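# Chapter 6: Small Things and Where They Live 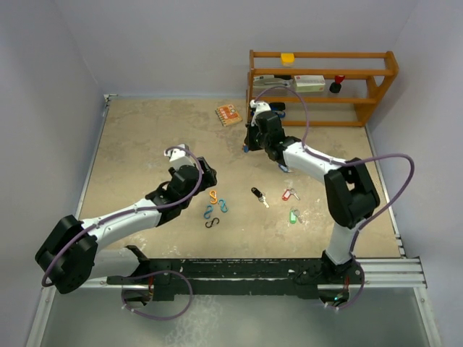 Figure 6.1. A tabletop with a wooden rack, a notebook and a group of small hooks.

Every house and every workshop has a surface where small things collect. It may be a table near the door, a shelf over the sink or the top of a refrigerator. People put down a box there because their hands are full, and the box stays for a month. In this chapter we study how such a surface can be arranged so that each object has a place, and so that a second person can find it without asking.

In Chapter 5 we worked with large objects, which mostly decide their own place. A ladder goes where there is room for a ladder. Small objects are different. They can go almost anywhere, and for this reason they are lost more easily.

## 6.1 Three kinds of place

We will use three terms through the whole chapter.

A **tier** is one level of a rack or shelf. The rack in Figure 6.1 is made with horizontal rails between slanted end panels. On its upper tier there is only a small yellow box. The tier below holds more, including a white carton and a packaged item. When a tier holds objects of different shapes, the reader should ask which one must be moved to reach the others.

A **flat place** is a part of the table itself. The notebook with the orange-red cover lies in a flat place, to the left of the rack. Flat places are easy to use and easy to lose — one more object laid on top and the notebook is covered.

A **loose group** is a number of small things of one kind, kept together without a container. The hooks in the figure are a loose group. Wayne Zacharias, in his course notes for the Trumberg evening school, calls this "a drawer without the drawer," and we find the name useful.

## 6.2 Choosing the tier

Students often begin by sorting according to size. Yulan Ye and Cuiping Xia tried this in their own storeroom in June and had to begin again after 12 days. The small boxes were all together, but tape was next to tea and batteries were next to buttons. They then sorted by use, and this order has remained.

Before you place an object, write down:

- who takes it, and how often
- whether it can stand, or must lie
- what is used together with it

Heavy objects go low. Objects taken every day go at the height of the elbow, if the rack permits it. A table rack is short, so the difference between its tiers is small, but the front of a tier is still much better than the back.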